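# The Robot That Practices Its Own Mistakes

Arsalan Mohmand keeps a list of the ways his robot can fail to put a bun on a plate. It can close its fingers too early. It can close them in the right place but let go while the bun is still over the rim. It can clip the door. It can do everything beautifully and then, on the way out, catch the plate with a fingertip and drag the whole lunch sideways. He reads these out with real pleasure, the way some people read out bird sightings.

The list matters because it is the raw material of a training method called Jumidov, which Mohmand and his colleagues at the Naqvi lab in Kekville have been building for the past two years. Most robot learning of this kind starts with success. A person steers the arm through a task, the computer records what the cameras saw and how the joints moved, and a program called a policy learns to copy the pairing. Do it enough times and the policy can manage the task by itself, as long as things look much the way they looked in the lessons.

The trouble comes when they don't. A policy that has only ever seen good grasps has no idea what to do a half inch away from one. It drifts a little, finds itself somewhere new, drifts a little more, and soon it is waving at empty air with total confidence. People in the field have known about this for a long time, and the usual fix is more lessons. Jumidov goes looking for the drift on purpose.

## A kitchen made of numbers

All of this happens in simulation, in a software kitchen the group calls Grerlow. It has cabinets, marble counters, a wall oven, a microwave with a door that swings, and a supply of food that never goes stale. The arm is a digital copy of a Franka, a type found in a lot of research labs, and a physics engine works out what happens when its fingers meet a plate.

A fake kitchen is a fine place to be clumsy! Nothing breaks, and you can stop the clock in the middle of a bad grasp, save the exact state of the world, and come back to it later as many times as you like. That last trick is the heart of the method.

Jumidov lets a half-trained policy loose on the task and watches for the moment when its confidence drops. The software saves that moment and backs up by a few steps. Then it nudges things: the arm a touch to the left, the food turned a little, the gripper slightly higher than it ought to be. From each of these awkward starting points, a slower planning program searches for a way back to a good path. The planner gets to cheat, because it can read the true position of every object straight out of the simulator. The policy gets no such help. It has to learn the same recovery from camera views alone, including a close view from the hand, where a patch of countertop may be nearly all there is to go on. 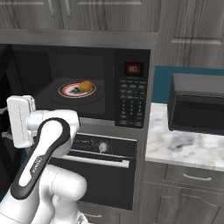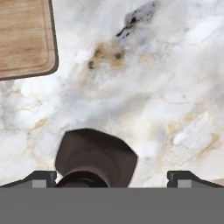
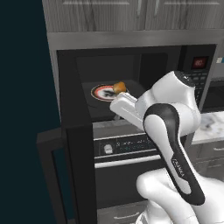
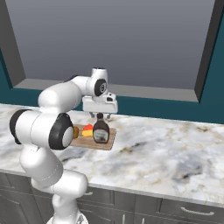 ## What 214 lessons can do

I had expected the lab to be proud of the size of its data set. Mohmand is proud of how small it is. The kitchen policy began with 214 human demonstrations, steered by the lab's own people. From those, Jumidov grew over 2000 recovery lessons without anyone touching a controller.

The comparison that got the group excited was a plain one. They trained one policy on the human lessons alone and another on the human lessons plus the recoveries, then gave both the same set of starting positions. On placing food in the microwave, the first policy finished four tries out of 10. The second finished nine. Ten tries is a small test, and the group has since run longer ones with the same general shape, but Mohmand still talks about that first result because he had bet against it.

"I thought we'd get a policy that was very good at being lost," he says. "I figured it would see all these odd positions and start doing recoveries when nothing was wrong."

That did happen in an early version. The arm would line up a perfectly good grasp, back off, and line it up again, like a driver who can't leave a parking space alone. The cure was to keep the human lessons in the mix at full strength and to drop any recovery that took much longer than it needed to. Short ways back stayed in. Long, fussy ones went.

What I love about the finished policy is how it looks when it goes wrong. I watched it miss a roll on the first try. The fingers closed a little high, opened, sank, and closed again, all in one easy motion, and I had to ask for a replay to be sure I'd seen a miss at all. There is no separate "oops" program that wakes up and takes over. The correction is part of how it moves now.

## The hard parts of a microwave

Microwaves turn out to be wonderful teachers, and a little cruel. The space inside is tight. The arm has to reach in without hiding its own work from every camera at once, and a wrist angle that suits an open counter may leave no room beside a door. Putting food on a cutting board is forgiving by comparison: you can come straight down from above, and there is plenty of air on all sides.

Bottles bring their own kind of trouble. A narrow cap gives the fingers very little to hold, and a bump that would only roll a bun can send a bottle over. Recovery from a tipped bottle is one thing Jumidov still does badly. The planner finds solutions, some of them quite acrobatic, but the policy has a hard time learning them from pictures. Mohmand suspects the camera views just don't say enough about which way the bottle is about to roll.

Then there is the question every simulation group gets asked, usually by the second visitor of the morning: does it work on a real arm? The answer so far is that they've only started to find out. Simulated contact is tidier than the real thing, and real bread squashes. The group has been varying weight, friction, and lighting in Grerlow so the policy can't lean too hard on any one version of the world, and a first round of tests on hardware is planned for August.

## Back to the list

Mohmand's list of failures has changed its job over time. It began as a record of complaints. Now the software adds to it on its own, sorting the saved moments into groups that look alike, and he goes through them over coffee to give each group a name. "Early close" is there, and "door kiss," and one called "the long goodbye," for times when the arm lets go of the food but seems unwilling to leave.

The newest group has four clips in it and no name yet. In every one, the gripper stops just short of the plate and waits for several seconds before carrying on, and the policy's confidence stays high the whole time. The planner sees nothing to fix. Mohmand played me all four, then played the third one again — slower — and leaned in toward the screen.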